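Home | Issues | Authors | Submit | Search this journal Go

4.2 Small storage and the problem of the top drawer

Households in the Gallagher sample owned more small drawers than they had uses for. Of 459 units logged across the Sundanon and Trultton estates, 60 held nothing at all, and a further 40 held only the spare screws that had come with them. We record this without judgment, having since checked our own desks.

Color was the feature owners mentioned first. A unit with a different color on each drawer seems to promise a system, and most owners could recite theirs. Few of the systems matched the contents. The top drawer, whatever its color, took batteries, coins and keys to doors long since replaced, while cloth items went to open bins and stayed there. Figure 2 shows a three-color unit with round metallic knobs, with a cloth-covered bin behind it and a blue cloth laid out to the left.
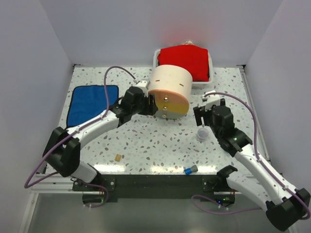 Figure 2. Drum-shaped drawer unit in peach-orange, mustard and grey-green; white bin with red cloth.

One reader of an earlier draft, Gullon, objected that we were being unfair to the top drawer, which in most homes is the only one that gets opened, and that a drawer full of old keys is still doing more work than an empty one. We accept the point. We had scored "in use" by whether the contents fit the owner's stated plan, and on that measure a bin with no plan can never fail — a result that flatters bins.

The scoring was therefore changed. A compartment now counts as used if its owner opened it during the December visit for any reason other than to show us what was inside. This proved a harder test than expected, as many owners were eager to show us what was inside.

Contact the editors | Copyright the authors | Back to top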